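# Chapter 7: The Shelf and the System

**In this chapter**

- How automation reaches a small or middling workplace, usually by the back door
- Why some tasks are handed to a system early and others stay put for years
- What happens to the working day of the people who remain
- Who gets to correct the machine, and who only hears from it

Let us begin in a place you already know from earlier chapters, the stationery and school supply shop. If you have ever worked in one (and a good many readers of this book have, to judge by the letters we get), you will remember that the work comes in waves. There is the rush before school starts, then a long, slow stretch when you tidy, and then October, when everybody seems to run out of everything at once. For most of the last century the shop ran on what the staff carried around in their heads. Somebody knew that the erasers went quickly and the graph paper did not. Somebody knew which drawer held the good tape.

Our main case in this chapter is Nestcombe, a chain of small stationery shops that brought in an ordering system called Weter. A typical branch keeps 2,000 different items, from fountain pen ink down to the humblest paper clip, and before Weter came along the person on the morning shift walked the aisles with a clipboard and wrote down what looked low. It took a good part of the morning. It was also, as several of the staff told us, rather a pleasant part, and you should keep that in mind when we come to talk about what was gained.
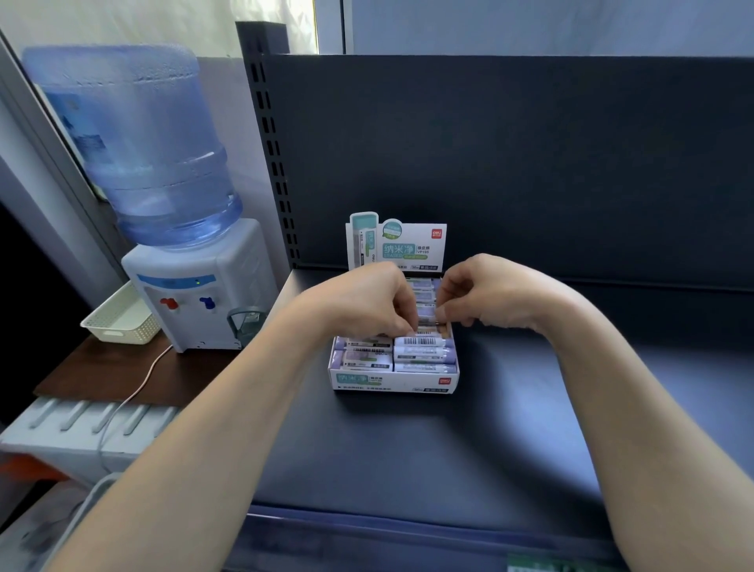
Weter took over the clipboard. It reads every sale at the register, subtracts it from what the shop is supposed to have, compares the result with the same weeks in earlier years, and sends an order to the warehouse overnight. The warehouse, run by a firm called Cieślak, had been automated some years before, with conveyors and sorting arms that fill the crates for each branch. So by the time a crate of goods reaches the back door of a shop, it may well be that no employee of that shop has made a single decision about what is in it. We call this an *upstream* change. The machinery is somewhere else, and yet it settles a great deal about the day of the person who opens the crate.

Now, what did not change? This is a question students tend to skip, and I would ask you kindly not to. The goods still had to be put out by hand, and they still had to be put straight by hand after a busy afternoon. The company did look into it. A supplier named Budora offered a shelf-filling machine, and the quote was studied with real interest before it was put away in a folder. The trouble was variety -- so many small things in so many shapes of package, and shelves that were arranged a little differently in every branch.

## 7.1 Tasks, Not Jobs

When people worry about automation they usually speak of jobs, as in "the machine will take my job." It is a natural way of speaking, but for our purposes it is too coarse. A job is a bundle of tasks, and a system generally takes a few of them and leaves the rest in a heap for somebody to sort out. At Nestcombe the shop assistant's bundle had included noticing, counting, ordering, unpacking, placing, straightening and serving. Weter took the counting and the ordering outright. It took some of the noticing too, though only the sort that can be read off a register.

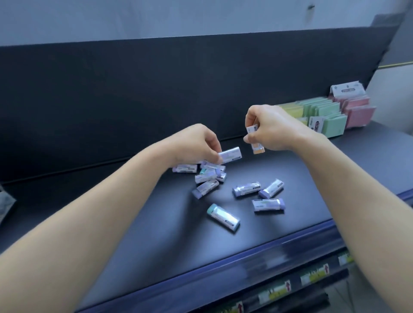

Placing and straightening deserve a closer look, for they are easily underrated. To the ordering system, an eraser is a line in a table with a number beside it. To the person at the shelf it is a small slippery thing, one of a great many, and it has a right way round. Think of a dozen of these little boxes, one in each hand and the other ten lying every which way on a dark shelf, with a stand of sticky notes close by on the right. The fingers must find an end, turn the box, and move on to the next, and the eyes are already looking ahead. Most people can learn to do this fairly quickly. Describing it step by step, well enough that a machine could follow, is quite another matter, and if you try it as an exercise at home with a handful of dominoes you will soon see what I mean.

Economists have a habit of calling such work "low-skilled." I would encourage you to be careful with the phrase. It tells you how long the training lasts and what the wage is likely to be. It tells you very little about how hard the task would be to automate, and the two are mixed up in the press nearly every week.

## 7.2 The Day Gets Rearranged

With the morning walk gone, Nestcombe's managers expected to have spare hours. For a few weeks they did. Then the hours filled up again, as hours will. Deliveries became smaller and more frequent, so there was more unpacking. The system sent out a list of "exceptions" each day, items whose numbers did not make sense, and each one had to be checked against the shelf by a person. In the first year a branch might be asked to look into more than 600 of them.

The older staff minded this more than the younger ones, though perhaps not for the reason you would guess. They were quite comfortable with the screen. What bothered them was the direction of things. Under the clipboard, the person at the shelf told the office what was needed. Under Weter, the office (or at any rate the software that spoke for it) told the person at the shelf what to go and look at. The same two feet walked the same aisle, and the walk meant something different. 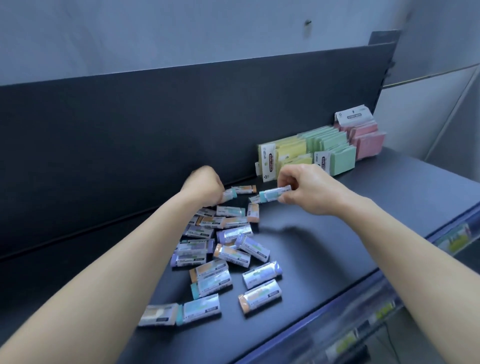

A reader of our previous edition wrote to say that in her branch it had gone the other way entirely, that she had hated the clipboard, that the list at least told her when she was finished, and would we please stop being so sentimental about mornings. We have taken the point, and we are glad to have it! Relief is a perfectly common response to automation, and it belongs in the record next to the grumbling. You will find both in the interviews at the end of this chapter, often enough in the same person.

What the two sides agreed on was the matter of correction. In the first version of Weter, an assistant who found the count to be wrong could report it but could not change it. The report went to the office, the office changed it a few days later, and in the meantime the system went on ordering from the wrong number. One branch received 300 glue sticks it had no room for. After a good deal of complaint, staff were given the right to enter a correction themselves, and the list of exceptions grew shorter -- slowly at first, then quite noticeably.

Before reading on, take a sheet of paper and write down every task in a job you have held, however short or dull the job was. Put a mark beside each task that depended on your hands, and a different mark beside each one where you were allowed to overrule somebody or something. Keep the sheet by you. We will come back to it in Section 7.4, when we compare Nestcombe with a hospital laundry and a bus depot.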